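3.2 Shared-bench build and object set

The cell was put together in a shared workshop in Gandport, evenings mostly, on a bench other members also book. That shaped nearly every choice below. Nothing is bolted through the bench top. Both arm bases sit at the back of the table and the mounting can be undone with hand tools. Teardown takes 11 minutes, setup a bit longer if the camera mount got bumped.

Control runs on Dresum, our own small stack, on one desktop under the bench. Arms are commanded at joint level, grippers are plain open/close with a width target. We tried force feedback on the grippers in February and dropped it, too noisy with the power supply we had. Parallel fingers only, no tool changes.

The camera is fixed and looks down at the work surface. Calibration is redone after every setup, no exceptions. We skipped it twice early on and lost both sessions. The backdrop is light gray and the table a darker matte gray, picked to keep background variation low, though shadows still show up and we did not try to remove them. Overhead lights in the shop can not be dimmed.

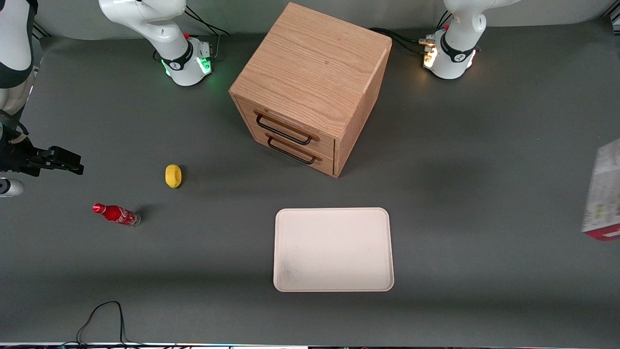 Figure 7. Workspace with the two arms, drawer cabinet, tray and small objects. Gripper at left of frame closed.

Objects are household things, bought or brought from home. The drawer cabinet (Fig. 7) is the only articulated one. It has two drawers with bar-style pulls, which the fingers can get hold of from the front if the approach angle is right. Smaller knobs were tried before this and the grippers slid off. Cabinet orientation is varied by hand between episodes, so the drawer fronts do not always face the same arm. The tray is the default place target. Rim is raised but shallow, low enough that a poor release height still usualy ends with the object inside.

The bottle is placed lying down for the reach tasks. Standing it up made the first version of the task mostly about not knocking it over. Lying down it can roll, and the policy has to deal with that. The small yellow one, listed as "lemon" in the logs, is the easiest grasp in the set and we use it as a sanity check after each calibration. If the lemon fails, stop and recalibrate.

3.3 Collection

We recorded 412 episodes in total over the build period. Operators were workshop members with no prior teleop experience, each given a short practice block first. Episodes with a dropped comms link were thrown out before counting. Episodes with a failed grasp were kept and labeled, as in the Conero protocol.

Task text was typed in by the operator before each run. Wording is uneven ("put lemon in tray", "lemon to the tray pls") and we left it that way. The Shahbazi splits were built on episode order, not on object, so the test portion leans toward later sessions when operators were better. Worth keeping in mind for Table 2.

Cabling is the weak part of the build. Slack on the table side is hard to keep out of the workspace with base mounts this shallow, and re-routing along the back edge only helps for the arm cables. A proper channel is planned, not done at time of writting.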